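Search tickets

Ticket 908: Pose tracker jumps when backdrop is behind the bowls
Project: Nurkidora
Component: perception / visual odometry
Opened by: Ketill Damgaard
Assigned to: Grethe Gunnlaugsson
Status: open, workaround in place

Ketill Damgaard
The camera pose drifts and then jumps sideways on the tableware recordings. It is worst when the gripper is held low and pointing across the table. Replay of the raw log gives the same jump at the same timestamp, so I don't think it is dropped packets. Tracker build is the one tagged 20/12/2023, config untouched. Checked cloth setup first.
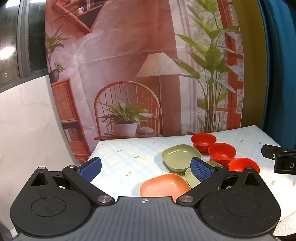 Patterned cloth, jaws open, three red bowls at the right.

The feature overlay puts most of its points on the printed room behind the table. The cloth gets very few, and hardly any towards the bright side at the lower right. I tried raising the corner threshold and it lost track altogether.

Grethe Gunnlaugsson
Can you confirm the gripper mask is loaded? If the ribbed plate and the crosshair marker are being tracked as part of the room, the solver will think the camera is standing still.

Ketill Damgaard
Mask is loaded. I dumped it and laid it over the image. It covers the body and both housings. It does not cover the blue pads when they are open.

Grethe Gunnlaugsson
That would do some of it. The pads have a fine texture and the detector likes them. The mask file was drawn with the jaws shut. Please redraw it for the full travel and run again on both the cloth and the bare table.
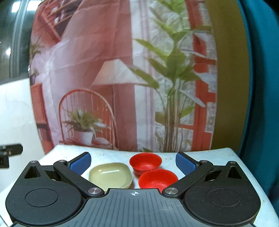
With the new mask the jump is smaller on the bare white top but it has not gone. There is less for the tracker to hold on to there: a few faint stains, the bowl rims, some tiny dark marks along the far edge. Everything else it picks is on the print, and the creases give it points that do not sit on one flat surface. Mean reprojection error came down from 16 pixels to 7 in the bad section.

Halfdan Hallgrímsson
Two other things to look at. The window glass on the left has ceiling lights reflected in it, and those move with the camera in the wrong way. Also the loop closure matcher treats the printed lamp and chair as a strong landmark, so it will snap to them from a poor angle.

Ketill Damgaard
Turned loop closure off for 45 frames either side of the jump. No snap. Slow drift remains. Turned it back on with the stricter match ratio and the snap is back, but later in the log.

Grethe Gunnlaugsson
Keep it off for now and use the new mask. I will add a filter that drops points on the glass. Leaving this open until the filter has been run on both table setups.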